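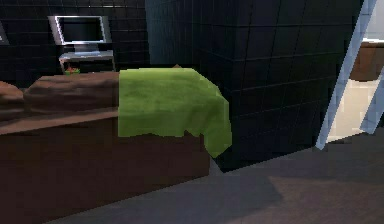
June
Posted by Musa Effiong

Ticket 2068: arm robot stops in front of tiled wall, does not finish blanket task

Opened by: Musa Effiong, Clokholm
Assigned to: Dragica Dumitrescu
Machine: Fikero mobile arm, simulated cell, Barnden apartment scene
Status: closed

Reported problem

The robot is supposed to drive in through the opening, stop beside the bed, and pick up the green blanket by the end nearest the tiled pillar. It did this without trouble in the old scene. Since we moved to the Barnden scene it often drives past the bed, turns in toward the black tile and stays there. No fault is raised. The base reports that it has reached its goal and the arm waits for a grasp target that never comes. The run then goes to the limit of 1000 steps and is marked as a timeout.

I ran the task 10 times from the same start point before opening this. Two runs got to the blanket. The rest timed out at the tile. Logs are in the shared folder under the ticket number.

What I tried before opening the ticket:

- Restarted the simulator and reloaded the scene. No change.
- Raised the step limit. It just waits longer.
- Swapped the blanket for the plain box target in the same spot. Same result, so I don't think it has to do with cloth.
- Checked that the arm goes to its travel position before the base moves. It does.

08:40, Dragica

Got the logs. The base goal is correct in the map file, I checked it against the bed corner. The pose estimate is what goes wrong. It is fine until the robot comes alongside the pillar, then it starts to slide along the wall and the base follows it. By the end the robot believes it is next to the bed and it isn't.

Can you send me the camera settings for this cell? I want to know which camera the pose correction is using.

09:15, Musa

Settings file attached. It was copied over from the old cell when we set this one up, I only changed the scene name and the start point.

09:50, Dragica

That explains part of it. The old file has pose correction running on camera 2, and on the old machine that was the rear camera. On the Fikero camera 2 is the forward one, with the gripper in view. So the correction is taken from a camera that is looking at whatever the robot happens to be driving up to. Please stop a run once the robot has settled at the wall and look at what that camera is getting.

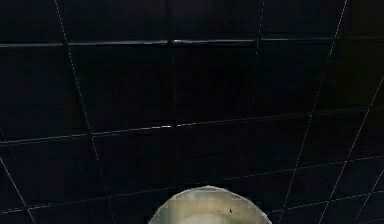

Reading time: 4 min

10:05, Musa

Black tile and grout lines, plus a pale rounded shape at the bottom that I take to be the top of the gripper. No floor and no bed.

10:20, Dragica

Then the matcher has a bad job on its hands. One tile joint looks a lot like the next one. If it matches a joint to its neighbor, the estimate jumps over by a tile, and the next match starts from the wrong place. That agrees with the log, the error grows in even steps.

The gripper is a second problem. It keeps its place in the view while everything behind it moves. Any points the matcher picks up on its edge will tell it the robot is standing still. On the old machine the rear camera never saw the gripper, so the mask was left empty.

Changes to make, in this order:

1. In the camera settings, move pose correction to the base scanner. Leave the forward camera on for grasp targets only.
2. Add a gripper mask to the forward camera. Use the one from the Fikero folder. Don't draw a new one by hand.
3. Set the correction limit so that a single update can't move the pose by more than half a tile.
4. Reload the scene fully. A soft reset keeps the old camera assignment.

11:30, Musa

Did 1 and 2, then a soft reset out of habit, and got the same timeout. Read step 4 again and did a full reload. The robot now stops at the bed and turns to the blanket.

Step 3 gave me a warning that the value was under the minimum. The file wants meters and I had typed centimeters into the wrong field. Fixed.

13:10, Musa

Another 10 runs from the same start point. All of them stopped at the bed. One failed the pickup: the fingers closed on the side panel under the blanket and the arm backed off with nothing. That isn't the same fault and I will open a separate ticket for it if it comes back.

13:25, Dragica

Agreed on the separate ticket. When you open it, include the grasp target height. The cloth hangs unevenly over the front of the bed and the target may be landing below the edge of it.

I have put a note in the setup sheet for this cell that camera numbers differ between the old machine and the Fikero, and that the settings file should be made from the Fikero template. The old copy is renamed so it won't load by mistake.

13:40, Musa

Saved the working settings file with the scene. Closing.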